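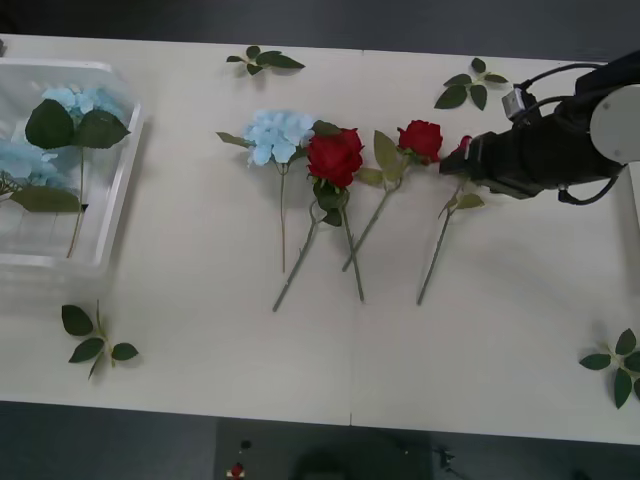

Storing and looking after board games at home

Most of the damage I see on board games comes from the shelf, and very little of it from play. These are the things I do with my own collection. None of them cost much.

Boxes flat or on end

Heavy boxes go flat, no more than four high, with the biggest at the bottom. A stack of six will bow the lid of the lowest one within a year, and once a lid has bowed it won't sit square again. Light boxes can stand on end if the inside is packed tight. If you can hear cards sliding when you tip the box, it isn't packed tight enough. A folded sheet of packing paper over the insert fixes most of them.

Box bands

Rubber bands dry out and stick to the print, and they cut into the corners of the lid. Use wide elastic straps or a strip of cotton tape tied in a bow. The straps I have are from Senberg and have held up, but any flat elastic from a sewing store works if you stitch the ends. Don't pull it tight.

Bagging pieces

One bag per player color, and one for each kind of shared token. Punch a hole in the corner of each bag with a regular hole punch so the air comes out when the lid goes on. Write on the bag with a permanent marker before you fill it. I put the starting count on there too, so that for Erby the coin bag just says 77 and I can check it at the end of the night.

Wooden pieces can go in cloth bags. Painted plastic should not, as the cloth rubs the paint off the edges.

Warped boards

A board that curls up at the corners has usually taken on moisture on one side. Lay it face down on a clean towel, put another towel over it and stack books on top. Leave it for two days and check. If it still rocks, give it two more. Don't use an iron. I know people recommend it on low heat, and I lost the map board from Drellow that way – the top layer bubbled and there was no getting it down again.

Damp

Basements and outside walls are bad places for cardboard. Keep the bottom shelf a few inches off the floor and leave a finger's width behind the boxes. In July I put two silica packets in every box on the lower shelves and swap them when the weather turns. A cheap humidity gauge on the shelf is worth having. Mine reads high after a week of rain and I run the dehumidifier until it drops.

Musty smell: open the box, stand the lid and base apart in a dry room for a few days, and put an open dish of baking soda next to them. Don't shake the powder into the box. You will be finding it in the card slots for months.

Sleeving cards

Measure the cards before ordering. Two sizes that look the same on the package can be off by a couple of millimeters, and the cards will either buckle or slide. I only sleeve what gets shuffled every game. Ene has a deck that gets shuffled several times a night, so that one is sleeved and the rest of the cards in the box are not.

Check that the sleeved deck fits the insert. It will be noticeably thicker. If it doesn't fit, cut the divider out with a craft knife and a steel ruler, and keep the piece in case you sell the game.

Cleaning

Sticky cards: wipe with a barely damp microfiber cloth, then a dry one right away. No spray.

Plastic miniatures: lukewarm water, a drop of dish soap, an old soft toothbrush. Dry on a rack overnight.

Dice: same as miniatures.

Neoprene mats: hand wash in the tub, roll in a towel to press the water out, and dry flat. Store them rolled with the print facing out so the edges lie down when you open them.

Missing pieces

Look under the insert first, then in the fold of the board. After that, check the boxes of whatever else was on the table that night. Most publishers have a parts form on their site and want the edition from the bottom of the box, so have that in hand before you start filling it in.

Last updated 25 June 2020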